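Hand cables, part two

9 April 2021

Last time I wrote about the arm I had finished moving it over to the Erkater mount and it was holding position well enough. The hand was the weak spot. Every time the wrist turned past a certain angle the fingers lost power for a moment and then came back. I went through the software first, which cost me two evenings, and found nothing wrong there. It was the cable.

The Emora hand has one cable for power and data, and I had tied it flat against the forearm because it looked neat. That works fine until the wrist rolls. Then the cable has no slack to give and it pulls on the plug. I cut off the ties, put a longer cable in and let it stand away from the arm in a loop. The new one is 446 mm from plug to plug. I tried a shorter one first and it was still tight at full roll.

The clamp rings are from Flernitz. They come in sets of 4 and the screws that ship with them are too long, so I swapped those for shorter ones from the parts drawer at the workshop.
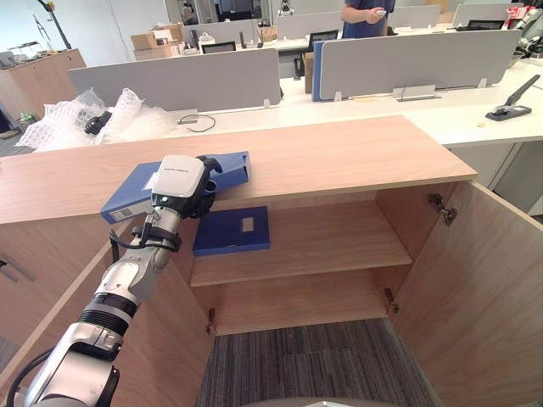 The task I picked for testing is putting files away in a cabinet. I wanted something with a flat, heavy object and a shelf below the top surface, so the arm has to reach out and then come down. A blue binder turned out to be a good choice for the first part. It lies at an angle with the cover a little over the front edge of the top, and the fingers can curl around the side of it. Things that lie flush are much harder for this hand. Both cabinet doors stay open during a run, and I have to remember the hinges when I set the limits for the elbow.

I ran the grip routine 183 times over the week with the longer cable and did not get a single dropout. The grip itself still fails more than I would like. Most of the misses are the thumb closing too early. I have the closing force at 70 percent for now - higher than that and the motors get warm.

The motion planner is still Bogdan, the same version as before. I know there is a newer one. I would like to change one thing at a time.

Still on the list: a proper strain relief at the elbow, a second loop lower down where the thick cable follows the arm, and new numbers for the thumb. I also need to order more short screws, as I used up the last of the ones in the drawer.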